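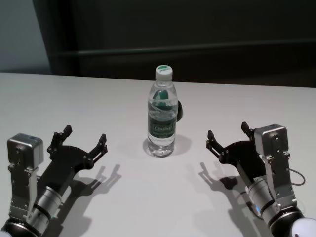 Flerkell Under-Sink Water Filter: five months in

I put off buying a water filter for years. We went through bottled water like it was going out of style, and every weekend I'd drag another case up the stairs, and then every other weekend I'd drag the empties back down. My back finally made the decision for me.

So, the Flerkell. It's a two-stage filter that sits in the cabinet under the kitchen sink and feeds its own little faucet. I looked at pitchers first (my old one, a Dondness, took forever to drip through and hogged a whole shelf of the fridge) and I looked at the countertop kind, but I don't have much counter and what I have is spoken for by the toaster.

Putting it in

The box says an hour. It took me most of an afternoon, and that includes a trip to the hardware store for a fitting. My shutoff valve is an older size and the adapter in the kit didn't want anything to do with it. The one I needed was cheap, but I'd have liked a note on the box telling me to check first.

If your sink already has a spare hole (mine did, with a soap dispenser in it that I never filled) you're in luck. If it doesn't, you'll be drilling, and I'd hand that part off to somebody with the right bit. The tubing just pushes in until it clicks. Mine dripped at one joint that first night – I'd cut the tube at a slant – so I trimmed it square, pushed it back in, and it's been dry ever since.

The instructions are all drawings and no words. Drawing 12 is upside down. I'm pretty sure about this.

How it tastes

Really good! Our tap water has a swimming pool smell, worse in summer, and with the filter I can't pick it up at all. Coffee is better. Rice is a little better, or I want it to be. My friend Séverine Royer came over in February and I made her try three glasses with her eyes shut: tap, filter, and store-bought. She put the tap water last right away and then went back and forth on the other two for so long that her tea went cold. She finally picked the bottled, then changed her mind on the way out the door.

One thing to know is that the first couple of gallons come out gray. You're supposed to run it until it's clear, and it does clear up, but it gave me a scare.

What bugs me

The faucet is slow. Filling a glass is fine, filling a pasta pot is a chore, so I use the regular tap for pasta and don't feel bad about it. The handle is also a skinny little lever that's hard to work with wet hands, and it shows every fingerprint.

Replacement cartridges are $33 for the pair and you swap them twice a year. I tried to find a cheaper match and the Fellent ones look the same in photos, but the threads are different and they won't seat. I sent those back.

There's a light on the faucet base that's meant to turn red when it's time for a swap. Mine is still blue, so I can't tell you if it's any good. I wrote the date on a piece of masking tape inside the cabinet door and I trust that more.

Would I buy it again

Yes, though I'd measure the valve first. I still keep a few bottles around for the car and for long walks with the dog, but the weekly case is gone and so are the bags of empties by the back door. Four stars. I'd go to five if they'd fix that lever.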